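# Grading grasp trials without fooling yourself

*9 Oct 2018*

I promised a few people I'd write up how I label grasp trials for our clutter study, so grab a coffee (mine's already cold). The question behind it is simple: does a hand that learned on single objects still pick sensibly when there's other junk lying around?

**Step 1. Set the table.** Mix soft stuff with hard stuff. I like crinkly packages, a sponge, a paper cup and one proper tool, all spread out on a cloth top so things don't skate away. Write the target down before you start!

**Step 2. Run the trial and save a still at the grasp.** I do 70 trials per layout, then I go make lunch.

**Step 3. Label the grip from the still alone.** I score two things: which object is held, and where. With the hammer, the fingers are curled over the handle and the claw points left, so it goes down as "tool, handle". I leave success blank at this point, as one still can't tell me if a lift went well.

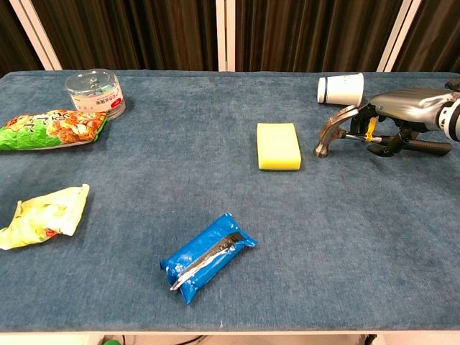

Zuzanna Pawłowska wrote back that she'd never trust one labeler on this, and that two people should score every still separately before anybody opens the force logs. She's right, and I've changed my routine: Unathi Masilela now does the second pass, and we only talk once both sheets are in.

**Step 4. Compare sheets.** We had 2573 usable stills out of almost 4000, and most of our arguments were over where a handle ends and a head begins (I now draw that line on paper first).

**Step 5. Add the success column.** Pull it from the Desik logs, match by trial number, and keep the old label sheet untouched in its own folder. I overwrote mine once in December and had to redo the lot.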